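Clarnel Publishes Hand-Demonstration Results and Cautions Buyers Against Reading Too Much Into Them

SKURNSTEAD, Apr 18, 2021 - Clarnel, which tests automation equipment for small manufacturers, today released the results of its first trial of hand-held grippers as a way of showing robots how to do bench work. The company says the method deserves a place on the shop floor, but that much of what is being said about it in sales meetings has yet to be shown.

The trial compared two ways of teaching the same small-parts sorting job. In one, an operator drove a pair of robot arms by remote control through Clonex, Clarnel's in-house teleoperation station. In the other, the operator held a gripper in each hand and did the job directly at a table, with no arms involved.

Operators recorded 61 usable demonstrations by hand in the time it took to record nine by remote control. Clarnel does not dispute that this is a large gap. It does dispute the conclusion usually drawn from it.

"Everybody quotes the collection speed," said Suha Sfeir, who led the trial. "I want to know what the arm does on a Thursday afternoon's worth of parts it has never met. On that question the hand-held data was better than I feared and a good deal worse than the brochures."

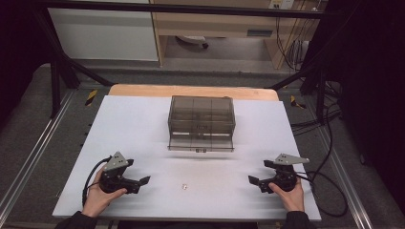 Does a person need robot experience to give a good demonstration?

Very little, but they do need to know the job and to slow down. In the trial, experienced bench workers moved at their normal pace, and many of their early recordings had to be thrown out as too quick for the arms to follow.

Other problems were less easy to fix with coaching. A person's wrist will turn to angles that a mounted arm cannot reach, and an operator who leans in for a better look may not notice having done so. Recordings made by remote control avoid the first problem, as the arm has to make the move before it can be saved. They are also slow, and operators complained of sore shoulders after roughly two hours.

Clarnel recommends that buyers ask suppliers how many recordings were discarded, who made the ones that were kept, and whether the finished system was tested on parts left out of training. Suppliers who can only answer the first of these should be asked to come back.

"We were hoping for a simple answer and we didn't get one," said Maureen Parsons, operations manager at Clarnel. "If you have a patient person on staff and a job that stays on one table, try it. I wouldn't cancel an order for anything else yet."

A second trial, called Horrocks, will repeat the work with four operators and a wider range of parts. Clarnel has not set a date for those results.

The full trial notes, including the discarded recordings, are available from Clarnel on request.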